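**For release in July**

# Lirkano puts a jewelry box on sale and asks buyers to doubt it

Most press releases for storage products promise a calmer life. Lirkano, a small homewares firm, would like to promise a box. The company's new wooden jewelry box, the Onsri, goes on sale this month at $189, and the firm's own product lead thinks shoppers should be suspicious of that number.

"I was against making it," said Sakda Thepsuriya, who runs product at Lirkano. "People already have a dish by the door. The dish is free. If you want to charge someone $189 to stop using the dish, you had better be able to say why."

The Onsri has a glossy reddish-brown finish over wood, a gold-colored latch on the front, and a white padded rim around the top. Lirkano makes no claim that the finish will improve anyone's mood. It does claim the latch can be worked with one hand, which Thepsuriya asked for after testing the earlier Drollow model and finding it needed two hands and some patience.

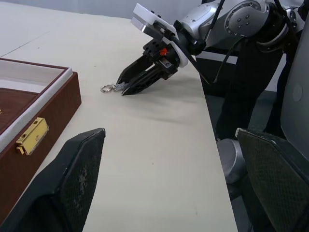

The Drollow sold poorly. Lirkano shipped 200 of them and took back 29, mostly with the same complaint: everything slid into one corner. A necklace, a spare key and a pair of earrings would go in separately and come out as a single knot. The company's first answer was a printed card on how to store a necklace. Thepsuriya calls the card "an insult with a logo on it," and it has been dropped.

Dividers were the second answer, and the firm argued over them for eight months. Early trial boxes had so many little slots that testers gave up and piled things on top. Others had deep open wells, and the knots came back. Sumus, the design studio hired to settle the matter, asked testers to empty their pockets and drawers onto a table and put away only what they used in a normal week. Keychains turned up far more often than brooches. Nobody at Lirkano had planned for keychains.

The Onsri's white tray has a long divider down the middle and a shorter one across it near one end, so there are two small compartments for rings and studs and more room in the rest for bulkier things. That is the whole system. There are no labels and no app.

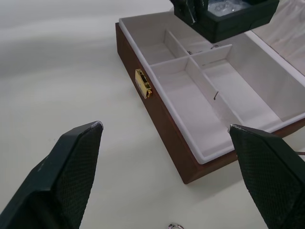 Lirkano is also declining to say the box will keep anyone tidy. In the home trial, plenty of testers filled it neatly on the first evening and were back to dropping things on the counter before the trial ended. Thepsuriya wanted that in the release - the marketing side did not.

"A box doesn't put anything away," Thepsuriya said. "You do, or you don't. I still lose my keys, and I have three of these at home."

Buyers who find that they prefer the dish can send the Onsri back for a full refund within 29 days. Lirkano will pay the return postage and will ask one question, which is what ended up tangled.

**Availability:** The Onsri is sold through Lirkano's own shop and by mail order. Spare trays will follow if enough people ask for them.

**Press contact:** Sakda Thepsuriya, Lirkano product office. Review boxes are on loan and need to come back - please empty them first.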